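Colander

A colander is a bowl pierced with holes, used to drain water from food. It is one of the oldest kitchen tools still in daily use, and one of the least changed — a cook from the ancient world would know what to do with a modern one straight away. Pots with pierced walls turn up on early farming sites across Europe and Asia, and some of them seem to have been used for draining curds in cheesemaking. The Romans had bronze versions too, often with the holes punched in wonderfully intricate patterns. The English name goes back to the Latin colare, to strain.

Shape and materials

Most colanders are round and deep, with a foot or a ring at the base so that they stand clear of the sink. Oval ones are shallower and suit berries, which bruise if they are piled too high. Enamelled steel was the favourite for generations and is still much loved for its colour! Aluminium is light and cheap, stainless steel lasts for decades, and plastic comes in every shade a maker can dream up.
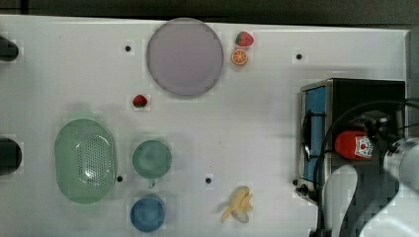 Vol. 27, p. 973

Hole patterns are a delight in themselves. Stars, petals and spirals were common on enamelled ware, while plain grids are easier to mould in plastic. Small holes hold back rice and lentils; larger ones drain faster and are better for pasta or potatoes. A colander differs from a sieve, which uses a mesh and can catch much finer bits.

The Nirkora works

Among collectors, the town of Nirkora is famous for its enamel. The Gernix foundry opened there as a maker of milk pails and moved into colanders when demand from dairies fell away. Its Misska model, a pale green oval with a rolled rim, was pressed from a single sheet and dipped twice. The surviving order book lists 1,705 of them in the first season, and almost 2,000 in the next. Chips around the foot are common, and a piece with its original glaze is a lovely find.

Use and care

Enamelled colanders should be dried by hand, as water left in a chip will rust the steel beneath. Plastic ones soften near a hot burner. Clogged holes come clear with a stiff brush, worked from the outside in.

See also: Chinois; Enamelware; Reddy strainer; Salad spinner; Sieve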